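Clitton Shared Workshop: Gallery

Adier Arm, Bench Trials

The Adier arm is a two-finger gripper project built by members of the Clitton workshop under the direction of Despina Softić. Work began in January. The current fingers are the second set and replace a pair that proved too short for soft packaging.

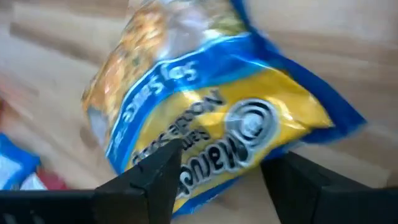

Grip force is set in software and may be adjusted between trials. The present setting is 48 percent. Members wishing to use the arm should first reserve the bench in Room 23 and sign the equipment log.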